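Clesby stone soap: three months in and I'm a convert

I came to this one sideways. I was after a new kettle descaler from Parsons, the hardware shop in Brotlow, and they'd put a stack of the Clesby bottles next to the till with a handwritten card saying "for people with dark worktops". Well, that's me! We moved in December and inherited a kitchen somebody else had chosen, and I'd spent weeks chasing smears round it with washing-up liquid and getting nowhere. So I bought one on the spot and forgot the descaler.

It's a concentrate. You put 20 ml in a spray bottle, top it up with warm water and give it a gentle tip back and forth (don't shake it, you'll get a bottle of froth). My concentrate is still a good third full, and I clean the kitchen every evening, so I'm very happy with how far it goes. There's a bigger refill pouch as well, which I'll be buying next time if Parsons can get it in.

The smell is lovely — a bit of orange peel, a bit of something like cut grass, and gone within minutes. I mention it because the last one I tried, Edo, did a decent enough job but left the whole room smelling like a swimming pool changing room, and you could taste it on toast. The Edo bottle does have the better trigger, mind you. I washed it out and use it for the Clesby, and I'd recommend doing the same if you've got an old one under the sink.

Now the cleaning itself. Everyday stuff like tea rings, crumbs stuck in jam and floury fingerprints comes up with one spray and one wipe. Olive oil needs two goes. Dried-on egg needs a minute's soak under a damp cloth, and then it slides off. What really won me over was the drying. With washing-up liquid I always had to go back over with a clean tea towel, and even then I'd see a haze as soon as the under-cupboard lights went on at six o'clock. With this I buff once and walk away. 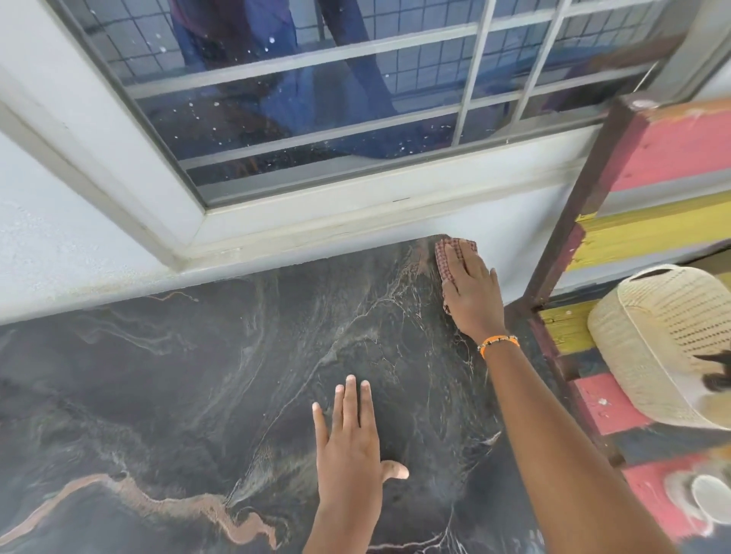
Small folded cloth, fingers flat, right up to the wall.

The cloth matters more than I expected, by the way. Microfibre dragged a bit and left fluff in the corners. Old cotton, washed plenty of times, has been miles better, and I keep a pile of squares in the drawer so there's always a fresh one. Fold it in four and you've got several clean faces before it needs to go in the wash.

A few grumbles. The cap on the concentrate is fiddly and there's no measuring line inside it, so I keep an old medicine spoon handy. The label has started to peel where my hands are wet. It won't shift limescale round the taps either, and the bottle says as much, so I still need that descaler. I also wouldn't use it on bare wood. I tried a corner of my chopping board and it went pale and thirsty-looking until I oiled it.

I've used it on the window sill tiles and the fridge door too, both with great results, and it took 60 seconds to get a whole winter's worth of grime off the top of the bread bin. Next up is the bathroom shelf.

Five stars from me, and I've already bought a second bottle for my sister.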